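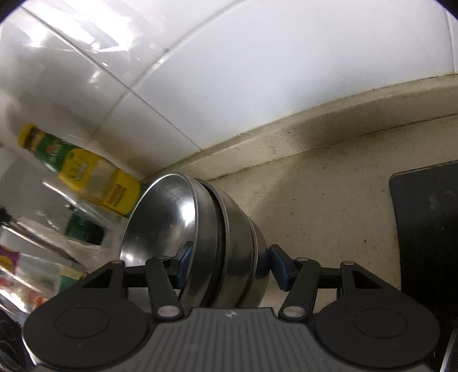 Stainless steel bowls, nested and standing on edge

Questions I get about my bread classes

Do I need to bring anything?
Just an apron and a box to take your loaf home in. I've got flour, yeast, scales and far too many mixing bowls (I do love a bowl). If you have a favourite dough scraper, pop your name on it, as mine all look the same.

How much is it, and what do I get?
A Saturday class is £62. That covers all the ingredients, lunch and a printed copy of the recipes.

I've never baked a thing. Will I be lost?
Not a bit! Half the people who come to me in Skakthorpe have only ever made toast. We start with a plain white tin loaf and go from there.

Why steel bowls and not those lovely big china ones?

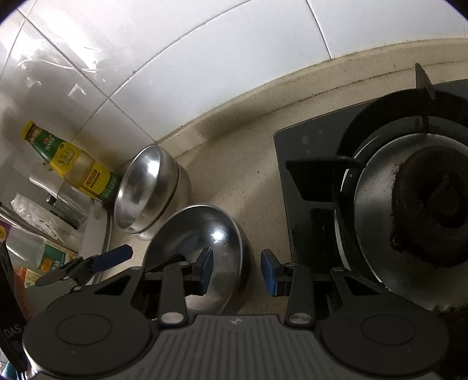 I dropped two china ones in my first April of teaching, and that was that. Steel is light, it washes up fast and it doesn't mind my tiled floor. Plastic is fine at home too, but it does scratch.

Can my teenager come?
Yes, from 16 up on their own. Younger ones are welcome at the Dullelura family mornings, which Judite Leitão runs. Ask her about the cheese twists!

What if I have to cancel?
Let me know 7 days before and I'll move you to another date, no fuss. Any later and I'm afraid I can't, unless someone on the waiting list can take your spot.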